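3.2 Upkeep of the hand-held gripper pair

All demonstrations were recorded with one pair of hand-held grippers, Zedar left and Zedar right. Same fingers on both, same marker cube on the back. Setup was kept fixed from April on, apart from the repairs listed here.

Finger wear. Pads were swapped every 50 episodes at first, which was too often. After the move to the Grasso compound we went to 229 and saw no change in grip on small round parts. Fingers have to open fully before each recording block - if one side lags, the pivot screw is loose. Tighten, then re-zero the opening width. Skipping the re-zero cost us a full block.

Marker cubes. Pose comes from the cube faces, so a scuffed face means dropped frames. Faces get wiped, never scraped. One cube was reprinted after a corner lifted, and the offset to the fingertips had to be measured again (N. Nassar, log entry 30 Nov 2021). Figure 2 gives the working position, both grippers held over the table, left open and right closed on a small white cylindrical object.
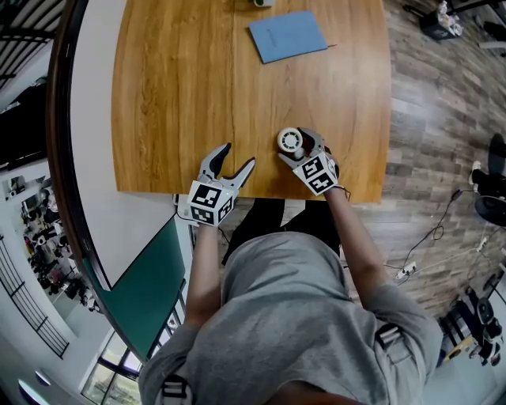 Figure 2. Gripper pair in use at the table.

Cables were the weak point. Most failures in the first 1,000 episodes were at the plug, not the board - strain from the wrist turning. We added a slack loop and a clip, and the operator checks both plugs before puting the grippers on. Dremus connectors hold better then the originals but are slower to swap. Spare leads kept in the Skukier case, labeled by side. Left and right leads are not interchangeable, different lengths.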